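PADDOCK NOTES — December

Quick one this month, I'm typing between load-in and supper so forgive the spelling.

Season wrap first. Darnell Lindqvist is your Sidia Sprint Cup champion, by 4 points, after a final round that had no business being that close. He came in 30 clear. Blew a left rear in the heat, started the feature at the back, and spent most of the night stuck behind lapped cars that would not pick a lane. Meanwhile Xiomara Marchetti led from the green and did everything she could do. Won the feature, won the dash, fast time too. Still came up short. She finished the year with 1,089 points, which would have won the title in most of the seasons I've been writing this thing.

The restart with two to go is the one people will argue over all winter. Marchetti went early, or Lindqvist's group went late, depending who you ask. Race control looked at it and let it stand. I was at the turn 3 fence and I thought it was fine. My brother in law was standing next to me and did not.

Adamczyk Racing says both cars are back next year. Fitzgerald Okafor stays in the 30, and the second seat is open. They want somebody with dirt laps who can also bring an engine. So if thats you, call the shop before the holidays, they close up early.

Lolleck engines: new spec is out. Same bore, different cam, restrictor plate goes away for the regional class. Teams can run the old motor through spring but it will have to be re-sealed, and the sealing day fills up fast. Mhairi Geddes is doing tech again and she asked me to say PLEASE bring the paperwork with the motor. Not in the other truck. Not on your phone with a dead battery.

Tires. Still no word. The Temiteck deal was supposed to be signed before the last round and it wasn't. What I hear is the compound is settled and they are stuck on the price for the right rear, same as every year. Don't buy a stack of anything yet. If you already did, sorry.

Track work starts as soon as the ground lets them. New clay for 1 and 2, the drain at the pit exit gets dug up, and the inside wall on the backstretch is coming in a few feet. Drivers asked for that last one after Okafor's ride in the second heat — he's fine, sore ribs, the car is not fine. Front clip, both wings, radiator, the lot.

Banquet is at the hall behind the track office, doors at 5:30 PM, food at 6:15. Tickets from Lucinda Schumacher same as before, cash or check. Dress how you like, though the heat in there is hit or miss so bring a sweater.
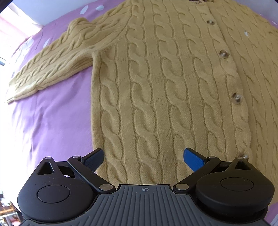 WINTER SHOP NIGHTS

Back on after New Year's, 7 PM in the big bay. First one is shocks. Bring one of yours apart if you want to see it on the dyno, but drain it first, we had oil clear across the floor last time. Second is setup sheets and how to keep them so you can read them in July. Okafor is doing that one and his are the neatest I ever saw.

Kids are welcome if they stay off the lift.

RULE BOOK

Draft goes out by email this month. Read the fuel section, it changed. Weight after the race is now with driver and no added fuel, no more splashing it in on the way to the scale. The radio rule is the same. Raceivers on or you get parked. Comments go to Mhairi in writing, not to me at the gas station.

FOR SALE

Open trailer, tandem axle, good deck, one new fender and one not so new. Also 2 sets of wheels, beadlocks on the rights, one has a slow leak I never did find. Ask for Darnell, evenings.

Next issue when theres a schedule to print.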